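Renewing a Library Card After Moving to Fillcombe

Posted Monday, February 26, 2018

Residents who relocate from Gasberg to Fillcombe are advised that their library privileges do not transfer automatically. I learned this in November, when I presented my Gasberg card at the Fillcombe circulation desk and was informed that the two towns had ended their shared borrowing agreement. The following account is offered for the benefit of other households in the same position.

The Fillcombe Public Library requires two documents from each new applicant. The first is a form of photo identification. The second is proof of residence, which may be a lease, a utility bill or a letter from an employer on company letterhead. A bank statement was not accepted in my case, although the printed instructions at the desk list it as acceptable. I have written to the library regarding this difference and have received an acknowledgment.

Applications are taken at the main building on Flunau Street and at the smaller Navickas Branch. I would recommend the branch. The line is shorter, parking is free, and the application may be completed while seated. The card was issued to me on the same visit and bore a number ending in 229.

New cardholders are placed on a limited account for the first 80 days. During this period a borrower may have no more than two items out at one time, and interlibrary loans may not be requested. Holds may be placed, but they count toward the limit from the moment they arrive on the shelf, even when they have not been collected. I lost the use of half my allowance for nine days in this manner, on account of a cookbook.
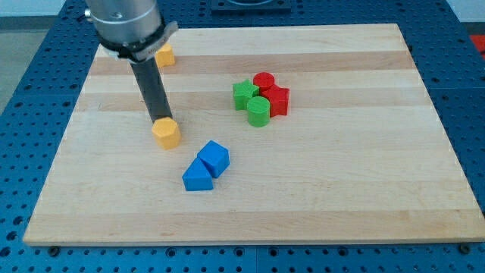

The limit does not apply to magazines, which may be borrowed freely with the exception of the current issue. It also does not apply to large print books. I was unable to find either provision in the written policy, and both were explained to me by telephone.

Those with outstanding holds in Gasberg should cancel them before surrendering the old card. Gasberg will continue to send notices by mail to the former address, and a hold that is not collected carries a small charge. Reading history is deleted when an account is closed. My own list ran to 458 titles, and I was glad to have printed it beforehand. The printing must be requested in person, and the desk in Gasberg charges by the page.

The Fillcombe collection is strong in local history and gardening and considerably weaker in mysteries, where several long series are missing their opening volumes. A purchase request form is kept beside the photocopier. I have submitted requests for the first and fourth books of one such series and will report the result in a later entry.

Evening hours at the Navickas Branch are currently Tuesday and Thursday only. The book return on the north side of the building is open at all times, though it does not accept oversized items, and atlases must be handed in at the desk.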